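1/
A thread about sending back things you bought online. I return more than I would like, mostly clothes and shoes, and I made every mistake at least once. It took me a long time to understand the small print in a language that is not my first. Maybe it saves you a evening.

2/
First thing: look for the return window before you pay. Many shops write 30 days, but they don't all start the counting on the same day. Some count from the order, some from the delivery. My winter coat from Cevuvia was ordered in May (yes, it was on sale) and it arrived so late that half of the window was already used.

3/
Also check what must happen inside the window. "Returned within 30 days" can mean that you hand over the parcel, or it can mean that the parcel must arrive to them. I wrote to Cevuvia to ask, and the answer was: it must arrive. I had three days left. I walked to the drop-off point the same afternoon.

4/
Keep the bag it came in. The better plastic mailers have a second adhesive strip under the first one, so you can close them again. Open along the perforation and please don't attack it with scissors like I do when I am impatient.
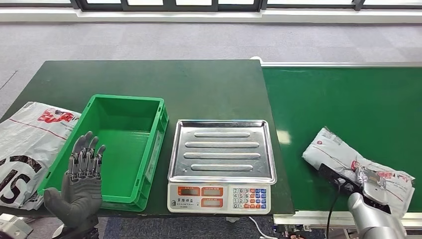 Empty green crate on the table, with a mailer bag to the left of it.

5/
Cover or remove the old label. I once left the old one on the back side and the parcel traveled to Mernidton, then came back to my own door. I was very happy to receive a parcel, and then I saw what it was.

6/
Put a paper inside with the order number, your name and your email, even if the shop says that it is not needed. Labels come off. My order number for the coat ended in 2988 and I wrote it on the paper and also on the return form, big enough to read without glasses.

7/
Who pays? This is where people get surprised. "Easy returns" doesn't mean free returns. For the coat, the label was free. For a pair of boots from another shop, the postage was taken off my refund, and I found this sentence only in the fourth paragraph of the return page. I should have read it before, I know.

8/
If the item is heavy, do the math before you order two sizes to try. I used to do this always. Two pairs of boots, keep one, send one. It feels like it costs nothing, but the postage back can be more than the discount that made you buy.

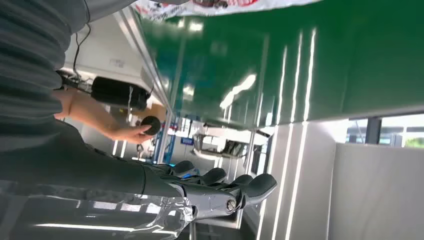 9/
At the counter, ask for a receipt. In the shop in Brundbridge where I bring my parcels, they scan the code and say "all done", and they print the paper only when you ask. I ask. I take a photo of it too, since this thermal paper becomes white after some weeks in my wallet.

10/
Then the waiting. The tracking by Pathirana showed my coat as "received at depot" and it stayed like that for so long that I started to check it at breakfast and again before bed. This does not help, but I can't say I stopped.

11/
When the tracking says delivered and you still have no money, don't write an angry message immediately. The shop needs to open it, look at it and put it back in the system. I wait one week, then I send a short email: order number, date on the receipt, photo of the receipt, one question. Only one — with two questions I always get the answer to the second.

12/
Check the amount when it comes. I expected 57 dollars back for the coat and I received a little less. They had kept the original shipping fee. After one more email they corrected it, and the person was very polite.

13/
About store credit: read the button carefully. On some return forms it is already selected for you, and the refund to your card is written below in smaller gray letters. I have now a credit in a shop where nothing fits me. If you wear a long sleeve in small size, we should talk.

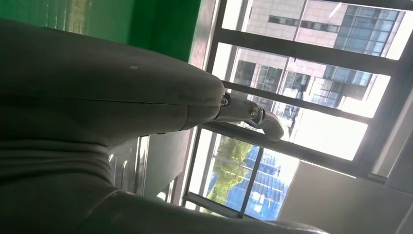 One reply asks what to do with a gift, when you don't have the order number and you don't want to tell the person that you are returning it.

14/
Good question, and I have only half an answer. Look for a gift slip in the parcel first. Some shops can find the order with the code on it and give you credit, and the buyer gets no email. But ask this before you start the return! With one shop the buyer got the message, and I had to explain to my aunt why I don't wear yellow.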